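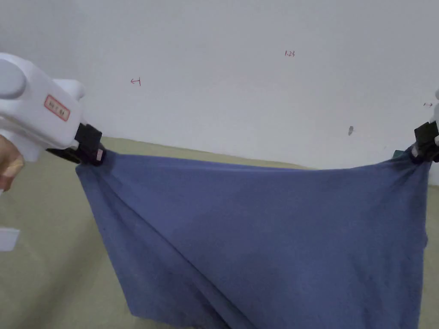

Folding Is Still the Hard Part

Agnes Mowat's September column held that laundry is a solved problem. I disagree. A cloth pinched at two corners sags between them, creases on the diagonal and hides its own lower layer, so the controller has to guess at geometry it cannot measure.

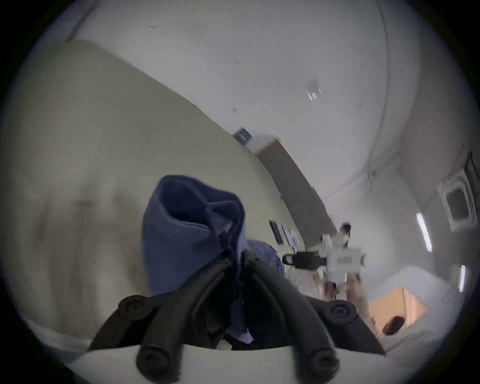
Durkier quotes 3000 folds from its trials, 333 of them on towels the system had not met before. Neither figure says how many came out square. Clavach at least publishes its failures: 11 in a run of 16, mostly at the second fold. Until that ratio reverses, I would not budget for one in a hotel linen room.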